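Leilani Zamora
12 October 2023

Okay, a few people asked how the move out of the Villanueva Street apartment went, so I'm going to do this as a thread. Get a snack. It's long and I have opinions about closets.

First thing: I lived in that place for 11 years. If you've been somewhere that long you have stuff in there you've stopped seeing. I had a drawer in the hallway that I walked past every single day and could not have told you one thing inside it.

So before I packed anything I made a rule. Every container gets emptied all the way, down to the plastic, and only then do I decide what goes back in. No "I'll sort it at the new place." I know me. I would not sort it at the new place.
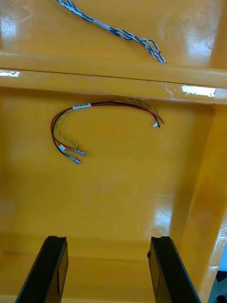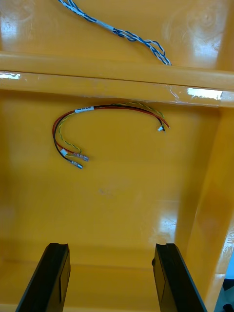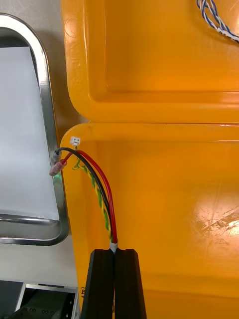 Clothes were the easy part, which surprised me! I tried everything on over two evenings with the windows open and music up, and if I made a face in the mirror it went in the donate bag. I made a LOT of faces. Apparently I owned four versions of the same gray cardigan and liked one of them.

Books were awful. I'm not going to pretend I was good at books. I'd pull one out, sit down on the floor, read a chapter, and then it would be dark out. I let go of maybe a shelf's worth and I already want two of them back.

My sister's advice was to start with the kitchen since you're not emotional about spatulas. Well. I cried over a gravy boat. It was our grandmother's, it has a chip in it, and I have never once made gravy. It's on my counter right now holding lemons and I love it there.

Paper! Let me talk about paper. I had warranty cards for things I got rid of years ago. I had a takeout menu from Clonden, the noodle place, and it closed so long ago that there's been a bank and then a different bank in that spot. I kept the menu. (It had my order circled in pen. I'm not made of stone.)

If you're doing this yourself, get the shredding done somewhere else. I tried with my little home shredder and it overheated after every few pages, so I'd feed it, wait, feed it, wait. The copy shop on Vadach Avenue did the whole box while I ate a bagel.

Somebody in my mentions asked about boxes. I got mine from a neighbor who'd just moved in downstairs, all flattened and still good. Small ones are worth more than big ones. Every big box I packed, I regretted on the stairs.

Label the SIDES. Please. I labeled the tops of mine in September like a fool, and then they got stacked, and then I couldn't read a single one. I spent my first night here drinking water out of a measuring cup.

Other thing I'd do again: a first night bag. Sheets, phone charger, toothbrush, toilet paper, scissors. I forgot the cups (see previous post) but the sheets saved me. Making the bed at five in the afternoon, before I unpacked anything else, was the smartest thing I did all month.

Thing I would not do again: measure the couch but not the door. It fits in the living room beautifully. Getting it into the living room took the legs off, a phone call to the building manager, and some language. One of the legs has a wobble now. We're calling it character.

And the closets, since I promised. The new place has two and they're both deep and narrow, like a hallway that gave up. You put something in the back and it's gone. I've got a rolling rack in one of them now so I can pull the whole thing out. The other one is still winning.

I also didn't expect how loud an empty apartment is. When I went back to mop, I sneezed and it echoed all the way down the hall. I stood in the kitchen for a bit and said bye to the window over the sink, because I'd done an awful lot of dishes looking out of it.

The new neighborhood's good so far. I can walk to Pliltton Park in five minutes, and there's a guy who sells tomatoes from a card table near the entrance. He told me I was picking the wrong ones and swapped them out himself. They were great tomatoes.

Still to do: curtains, a lamp for the reading chair, and whatever's going on with the bathroom fan, which sounds like a small plane. If anyone has a curtain rod they like that doesn't need a drill, tell me. My lease is strict about holes and I'm worse with a drill than I am with books.

Anyway, muting this for a while so I can go flatten boxes. I'll post the closet when it's fit to be seen.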